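To: Burnton Film and TV Fans list
Subject: Re: [burnton-screen] Gresto dance show, guest judges and the remake number
April 2018

I watched the whole episode again last night and I still think the remake number was the best thing the show has done this season. The couple from Lau had the hardest job, since everybody in the hall knew the original song by heart. They kept the hat and the umbrella, dropped the slow middle part and finished in under three minutes.

What I didn't care for was the judging. Two of the guests were on to promote their own movie, and it showed. One of them spent most of her time talking about the shoot and gave every couple the same score.
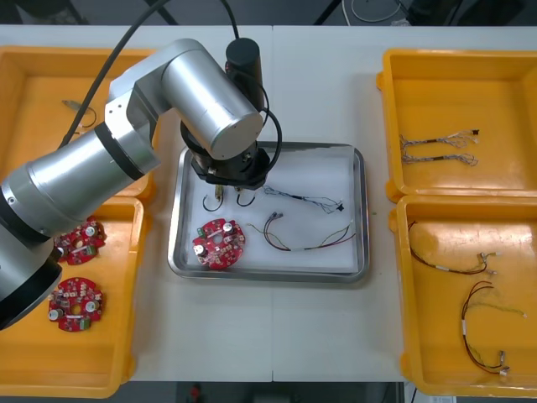
Stimier wrote:
> I don't agree about the guests. The show needs them. Without a
> movie name on the panel the ratings go down, and the channel has
> already cut the season to 16 episodes. I would take a bored actress
> over no show at all. Also, the slow middle part was the reason
> people loved that song. Taking it out was a mistake.

Fair point on the ratings. I don't follow them week to week. But earlier seasons had a guest only for the opening and the final, and the regular judges did fine alone in between. They argued with each other, which was half the fun.

On the slow part, I went back to the original movie to check. It runs close to a minute and most of it is close-ups of the lead actor. That works in a theater. On a stage, from row 20, it would be two people standing still — I think they were right to cut it.
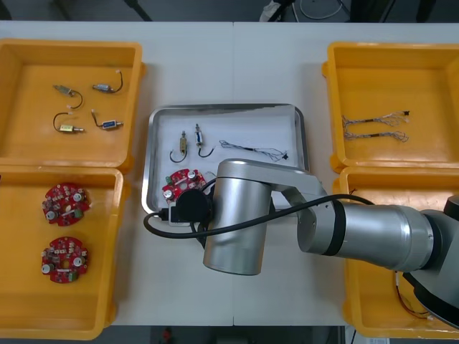

Four trays and the steel one, arm on the right.

A few other things from the episode, for those who missed it:

The host has changed her opening song again. I liked the old one better.

The comedy sketch before the break went on too long. The joke about the producer's phone was good the first time.

The couple that went out did not deserve to. Their tango was clean and the lift at the end was the only one all night without a wobble. They lost on the audience vote.

The live band is back, and the sound is much improved. In the early episodes the drums covered the singers.

Several people wrote to me off list about the final, which is being recorded at the Gresto hall.
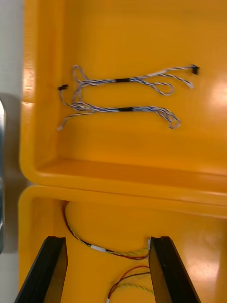 Are tickets for the final going on sale to the public?

The hall will sell 80 seats at the door on the night, and the rest go to the channel and the dancers' families.

I plan to go and will write something up afterward. If you post before I do, please put the result below a few blank lines so that people who are waiting for the broadcast don't see it by accident.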